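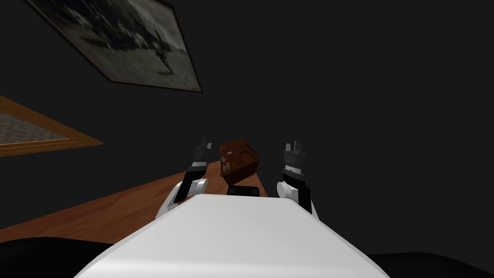 **Enstead Community Seed Library — Growers' Group**

Minutes, 2023-03-16, back room of the Enstead branch library

Meeting opened a few minutes late while more chairs were found. A great turnout, and a warm welcome to everyone who came for the first time!

**Last minutes**

Agreed with one correction: the beans returned last fall were pole beans and should not be listed as bush beans. The catalog card has been fixed.

**Seed stock**

We now hold over 2,000 packets, the most we have ever had going into spring. Tomatoes and lettuce are very well covered. We are short on carrots, parsnips and anything in the onion family, and onion seed from before last year should be tested before it goes out. Members who can spare fresh seed are asked to drop it in the tray at the front desk.

The germination tests were a real treat to hear about. The Iltus squash came up beautifully, and so did both kale varieties. The old striped eggplant did poorly and will be sown thickly by two members who want to save it — fingers crossed, it is a lovely plant.

**Drawers and labels**

The long discussion was whether to file by plant family or by common name. Family makes sense to the seed savers, but most borrowers come in asking for "peppers" and want to find peppers. Decided: common name on the drawer front, family on a colored dot on the packet. Dots to be bought in six colors. Squash, pumpkins and gourds will share one drawer until it gets too full.

**Spring swap**

The swap will be held in the main hall at Baek Street School, which has offered us 20 tables at no charge. Hooray! Setup starts at nine, doors open at ten. We would like:

- a beginners' table with easy seeds (peas, radishes, sunflowers)
- a potting corner, with a tarp down this time
- a spot for cuttings and divisions, labeled before they arrive
- coffee, and somebody's good lemon bars again, please

Flyers go up at the post office and the Ketetia Garden Center, which has also promised us two bags of seed-starting mix.

**Money**

Balance stands at $69 after buying envelopes. Spending of up to $40 approved for the colored dots, markers and a new date stamp.

**Other business**

The question of a second swap in October, just for garlic and saved seed, got a very cheerful yes from the room. To be put on the next agenda with possible dates.

Slugs were discussed at length. No agreement.

**To do before next meeting**

- Buy dots, markers and stamp
- Retest the old onion seed
- Confirm hall keys with the school
- Finish the flyer and get it printed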